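Home | Posts | Tools | About

Two arms, one planner, and a lot of crinkly plastic

I promised a software post after the last one turned into three thousand words about cable ties, so no hardware talk today (well, hardly any). This is about the planner rewrite on Stondovum, my two-arm bench setup, and specifically about why I threw out most of the perception code I was so proud of in August.

Quick recap for anyone who wandered in from a search engine. Stondovum is two small arms facing the same work area, with a fixed camera for the wide view and cameras on the arms for close-up. The software comes in chunks. Atura is the perception bit: it takes the images and says where things are. Fuchs is the planner: it takes what Atura says, decides which arm does what, and hands out paths. Grimska is the logger and replay viewer, and it's the part I use the most and brag about the least. I write all of it at night and on weekends, so the quality goes up and down with how much sleep I've had.

The old Atura worked like this. It cut the wide image into objects, fit a box around each one, gave each box a center and an angle, and passed the list along. Fuchs then picked a box, picked an arm, and went. On wooden blocks this is lovely. You run it ten times, it looks like a product demo, you start thinking about giving a talk.

Then you try candy bags. A candy bag has no fixed shape, it's shiny in a way that changes whenever the arm moves and throws a shadow on it, and the printing is so busy that the software sees six objects where there's one. I had a bag with fruit all over the front and Atura was completely certain that each piece of fruit was a separate thing I might like to pick up. Great confidence scores, too! Paper is a different headache. A sheet of paper is big and flat until one corner lifts, and then the box you fit around it covers half the table and everything lying near it counts as "underneath."

So I changed what Atura reports. It no longer hands over objects with boxes. It hands over patches: small areas of surface, each with a height, a direction it's facing, and a guess at whether the neighbor patch belongs to the same thing. The guess is allowed to be "don't know," and that was the big change for me, because the old code had no way to say that. If it had two bags touching, it had to call them one bag or two bags, and whichever it chose, Fuchs believed it forever.

With patches, Fuchs can choose a spot to grab without having settled what the whole object is. It looks for a place where the surface stands up a bit, like a fold or a crimped edge, with enough free space on both sides for the fingers. If it doesn't know which bag the fold belongs to, it can plan a short lift and look again. I'd read about people doing things this way and always thought it sounded like giving up. I've come around.

My test pile is whatever's in the snack drawer plus desk stuff: bags of candy, paper, tape, that kind of thing. It's about as unfriendly to a box-fitter as I could make it without going to the store.
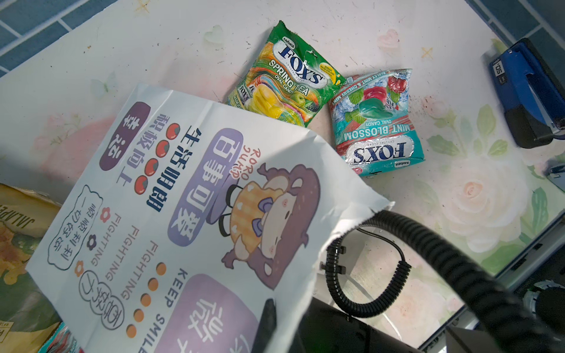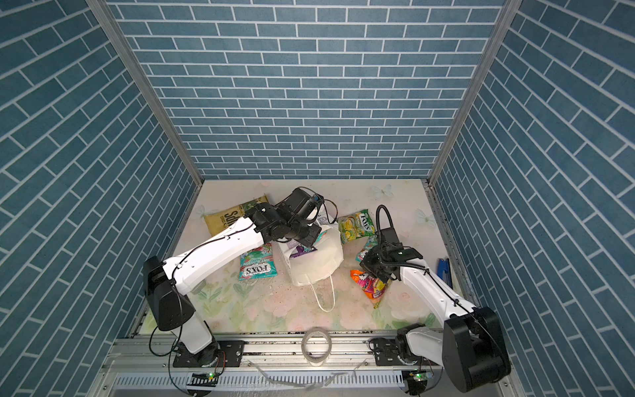
Do the two arms need to share one planner, or could each run its own?

Each could run its own, and I started out that way, but they end up waiting on each other or both going for the same spot, so one planner that hands out reserved space has been much easier to live with.

Let me go into the reserved space thing a little, as it's the part people email me about. When Fuchs gives an arm a path, it also marks off the volume the arm will sweep through, with a time window on it. The other arm can plan anything it likes outside that volume, or inside it once the window has passed. Simple enough. The trouble is that the volume has to include everything attached to the arm, and my model of the arm was the bare links from the manufacturer's file. No camera. No cable.

The cable on the wrist is coiled and it loops out a good way from the gripper, and it doesn't stay put relative to anything. I spent an embarrassing weekend trying to simulate it. Real cable physics, little spring segments, the works. It ran so slowly that the planner spent more time worrying about the cable than moving the arm. I deleted the whole branch and replaced it with a fat capsule that covers the places I've seen the loop go in Grimska replays. It's crude, it wastes space, and the planner sometimes takes a silly detour to keep the capsule clear of the other arm. I can live with silly detours.

The second big thing in this rewrite is that the wrist view and the wide view no longer have to agree. In the old code I merged them into a single picture of the world, and if they disagreed, the average won. You can guess how that goes. If one camera says the fold is here and the other says it's a finger-width to the left, the average is a place where there's no fold at all. Now each patch carries a tag for which camera saw it and when. The wide view is used for picking a region and for keeping the arms apart. Once the gripper is close, the wrist view takes over for the last bit of the approach, and the wide view only gets a vote if something looks like it's about to collide.

Timing bit me here, naturally. The cameras don't stamp their frames off the same clock, and I had a fixed offset in the config file that I'd measured once and then forgotten. It was wrong. I found it by scrubbing through a replay and noticing that the wrist patches kept landing a little behind the arm, always in the direction it had come from. If your errors point backward along the motion, check your clocks! I'd written that on a sticky note years ago and apparently thrown it out.

Some numbers, since a few of you like numbers. I replayed 515 logged grab attempts through the new planner. A replay can't tell me if a grab would have held, so I won't pretend it can. What it can tell me is how often Fuchs picks a spot that's plainly bad, like flat paper with nothing to pinch. I went through those by hand (never again) and the new planner made 18 picks I'd call plainly bad. I didn't keep a proper tally for the old one, which was dumb, and I'm not going to make one up now.

Most of those bad picks have the same cause. Printed artwork that looks like a fold. A curvy stripe with a dark line next to it has pretty much the same brightness pattern as a crease with a shadow, and when the height data is noisy Atura leans on brightness. My plan is to have the wrist camera look from a second angle before committing. Shadows shift when you move, printing doesn't. It costs a little time per grab and I think I'm fine with that, but I want it as a setting so I can turn it off when I'm testing something else.

Things still on the list:

- Clear tape. Atura mostly sees whatever is behind it. I've got no good idea here, so if you do, please write.
- Letting one arm hold something down while the other pulls. Fuchs has no notion of this at all right now. Both arms have jobs, but they never have the same job.
- Getting the "don't know" patches to show up in Grimska in a color I can tell apart from the background. They're gray on gray at the moment.
- Moving the cable capsule sizes out of the source code and into config. I keep recompiling to change one number, like an animal.

A couple of you asked if I'm going to swap the whole lot for a learned policy and be done with it. Maybe some of it! I like being able to open a replay, point at a moment, and see which rule made the arm go left, and I'd miss that a lot. But picking the grab spot is a good candidate, since it's a small question with a small answer, and I've already got a pile of logs I've labeled by hand. If I try it, it'll go in behind the same patch interface so I can flip between the two and compare.

The new Fuchs branch is in the usual place. The readme is out of date from the install section down, so follow the comments in the launch file and ignore the part about calibration boards until I've rewritten it.

Last updated: Jan 11, 2020

Recent posts
Cable ties, ranked
Grimska gets a scrub bar
Why I stopped averaging my cameras
Wooden blocks are too easy
Stondovum parts list, second try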